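Home | Diary | Workshop notes | Archive | Contact

Diary – the back office, second pass

25/11/2020. Entry written at the end of the day, tea gone cold, heater on its low setting.
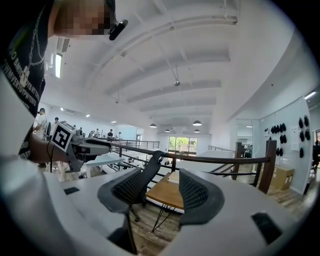 Chair

The black mesh chair stays. I went back and forth on this in April, when the old upholstered one was given away, and the argument was always the same: mesh is cold on the lower back in winter. That is true. It is also the only chair I have had that doesn't hold dust, and the curved backrest meets my spine at the right place without a cushion.

Work done today: turned it over, pulled hair and thread out of the casters with tweezers, wiped the base with a damp cloth, tightened the bolts under the seat. One bolt had backed out by a full turn. I put a drop of thread locker on it and left it upside down for 18 minutes while I did something else. It still squeaks when I lean left. The noise comes from the tilt mechanism and I don't intend to open that up before the new year.

Small table

The wooden one with the light brown top and the black hairpin legs. I like it and it is a nuisance. The legs splay, so the feet take up more floor than the top suggests, and I have caught a toe on the near one more often than I want to record. It also rocks. I put the level on it both ways and the top is true, so the fault is in a leg or in the floor. Turned the table a quarter turn and the rocking stayed with the same spot on the floor. Floor, then.

Options:
– felt pad under one foot (cheap, compresses in a month)
– threaded glide (needs a welded nut, no)
– move the table to a flat place

Chose the third. It now wobbles a little less, to the right of the chair, where I can put a mug down without looking. The top got one thin coat of the Hindetwood oil, wiped off after 14 minutes. The can says to leave it longer. Last time I did, the surface was tacky for days and picked up lint, so I go by my own number now.

White table

No change to the white table except its height relative to the chair arms, which I finally measured. The arms clear the underside by 21 mm at their lowest setting. At the next setting up they hit. So the chair goes to its lowest arm position and the seat comes up one notch, and the keyboard has to sit nearer the edge than before. Tried it for an hour of invoices. Wrists fine, shoulders slightly high. Will give it a week before changing anything.

White legs on a white top show every scuff. Used the melamine sponge on the worst marks, lightly, and most came off. There is one gray line near a corner that has gone through the finish and I have stopped seeing it as dirt.

Floor plan

Consuelo Cuadros came by before lunch to return the long level and stayed to give an opinion, as she does. She thinks both tables should go against one wall and the chair should float. I drew it on squared paper after she left. It works on paper. In the room it would put my back to the door, and I don't work well like that. What I did take from her is the gap: she said to leave enough between the chair and the small table to roll back without steering. I moved the table over by a hand's width and it is better. I will tell her so next time.

Shelves

Still not ordered. Allmont quoted 768 for the full run, delivered, unfinished. Quispe has not replied. I could make them myself for the price of the boards, but I said that about the window seat and the boards for it are still in the hall. If Quispe stays silent through the week I will take the Allmont price and ask them to leave out the end panels, which I don't need against a wall.

Left over

– Cable tray for under the white table: bought, the screws supplied are too long, need shorter ones.
– Second tin of oil has a skin on it. Strain it or throw it out.
– Grirkstead catalog has a rug in the right size, flat weave, casters would run on it. Dark gray or nothing. Check whether the samples are free.
– Return the borrowed clamps.
– Sweep again tomorrow, there is grit by the door and the casters will find it.

Total time in the room was longer than planned. Most of it went on the rocking table – checking the legs before the floor, when the level was in my hand the whole time. Window open a crack overnight for the smell of the oil.

Contact | Copyright, all entries by the author | Back to top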